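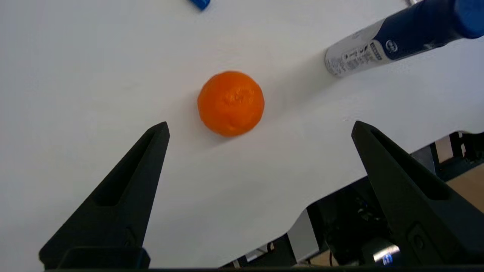

Bredeck Police are asking everybody to lock their cars this month, and I'm the one who gets to nag you about it. We've taken 52 reports of thefts from parked vehicles since the start of May, and in 14 of them there was no broken glass at all, just a door left unlocked overnight. People tell me they had nothing worth stealing. Well, I've read the reports, and folks have lost loose change, phone chargers, a kid's soccer cleats and a bag of groceries. If all you've left on the seat is one small orange, great, but a thief still has to open the door to find that out – and then he's in your glove box too.

Most of the reports came from Tostcombe and the streets behind the Ots parking garage, usually between midnight and 5 a.m. We've put extra patrols in both areas, and I've been out on a couple of those shifts myself. You'd be amazed how many garage door openers I saw clipped to visors!

Home News Report a Crime Alerts Contact

So please, before bed, go try the handles. Bring in your keys, wallet and opener. If you have a doorbell camera facing the street, check it after any theft nearby and hang on to the video.

We're also holding a free VIN etching night at the Tenport substation on 17/05/2018, starting at 6 p.m. It takes a few minutes per car and you don't need an appointment – just bring your registration.

To report a theft that's already over, call our desk at extension 369. If it's going on right now, call 911.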